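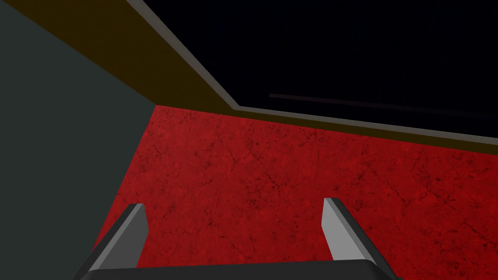
The red, dark veining and all.

Strong color or resale beige? Talk me down

plumbline_pat
We close on the Koval Street house in May, and my spouse and I have agreed on exactly one thing, which is red for the den. I want it on every wall. My spouse wants it on one wall, "as a feature," a phrase I'm told people use with a straight face. The realtor wants neither and keeps sending me swatches with names like Oat Memory. Has anyone lived with a really dark red for more than a year? Did you get tired of it, or did it get tired of you?

gutterball
Had a red dining room for 12 years. Loved it at dinner, hated it at breakfast. Everybody looks hungover at 7 a.m. in a red room. Also, you will paint it more than once. I put on 5 coats of Vusa over white primer and could still see every roller mark. Use a gray primer. The guy at the counter will look at you like you asked for gravy. Insist.

plumbline_pat
Gray primer, noted. Breakfast is in the kitchen so the hangover problem stays contained.

tilde_in_ohio
Gray primer is fine, but 5 coats means you bought cheap paint. I did a hallway in two with Rodia. Yes, it costs more per gallon. So does a third weekend of your life.

My real advice is to worry about the wall next to it. Red alone is easy. Red beside the wrong color looks like a pizza chain.

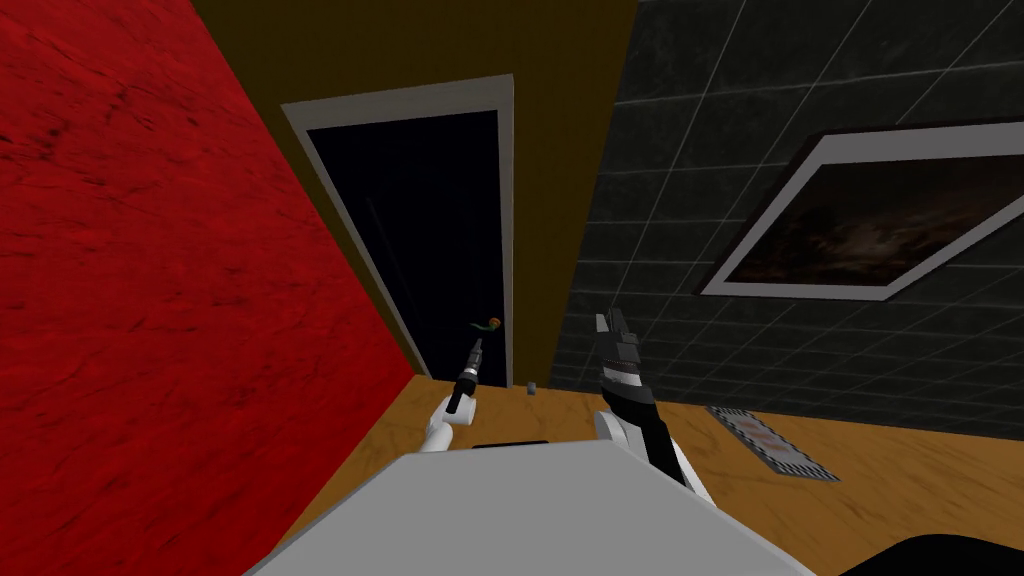

I went with a brownish olive on the adjoining wall and kept the trim white, and it calmed the whole thing down. Bright green would have been Christmas until the day we moved out.

gutterball
I did not buy cheap paint. I bought paint that was on sale, and I resent the difference being questioned.

Olive and red is also how you get a room that looks like a hunting lodge. I've been in that room. There was a bowl of decorative pinecones.

tilde_in_ohio
Nothing wrong with pinecones.

plumbline_pat
We own pinecones. Moving on. Next fight is tile. I'm being pulled toward something very dark for the wall near the stairs, nearly black, pale grout, a bit cloudy looking. The quote from Rarow came to $961 with labor, and I've been told I could do it myself for roughly $100 less, which doesn't seem like much of a discount for ruining my knees. Does pale grout on dark tile look sharp, or does it look like graph paper?

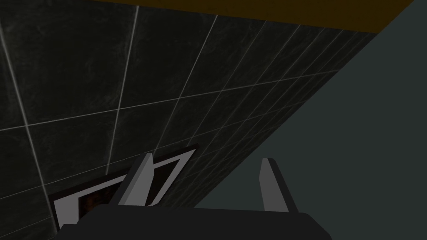

marzipan_dan
Graph paper, and I say that as someone who has it. The tile is wonderful. The grout is all I see. Get a charcoal grout and seal it, and pay Rarow the money.

tilde_in_ohio
Disagree, pale grout is the whole point. With charcoal you've paid for tile and gotten a chalkboard.

gutterball
For once I'm with tilde. Pay for the labor, though. I tiled a backsplash once and it leans.

plumbline_pat
Showed this thread to my spouse, who has now come around to red on all the walls and gone off tile completely. Does anyone need a box of samples?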